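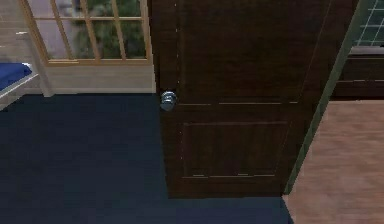 Dark brown paneled door with a round silver knob, partly open.

About Jurkstead

Jurkstead tests home security gear. We buy locks, door sensors, doorbells and alarm panels at full price, put them in houses where people live, and write up what they did.

Morena Gentile started the company after eleven of her false alarms in a row were blamed on "user behavior." She had been out of the state for most of them. She still doesn't trust a box that says smart on the front, and neither do the rest of us.

Our rules are short. We don't take free samples. We don't run a test for less than 5 months, whatever the maker says about its own lab. If an app needs an account before it will lock a door, the review says so in the first paragraph. "Bank-grade" and "next-level" count for nothing here until somebody can tell us which bank and which level.

So far we have logged 3,409 alerts from paid-for devices. Most were nothing. Carmela Costa reads every one of them and sorts them by cause, and her list is open to anyone who wants to argue with it. Some makers do. Geltska has written to us three times about battery life, and we ran the test again each time. The numbers stayed where they were.

Ubaldo Bellini was a locksmith before he joined us and handles anything with a bolt in it. Marisa Grasso looks at what the apps send out and where it goes. Concetta Ruggiero keeps the accounts and turns down the sponsorship offers.

We are paid by 500 members, who get the full test logs. Reviews are free to read. We don't sell installation, we don't earn a cut when you click on something, and we won't tell you that you need a system at all. Plenty of homes would do fine with a better deadbolt and longer screws in the strike plate.

Corrections go to Carmela. Send the model number and the firmware version, please.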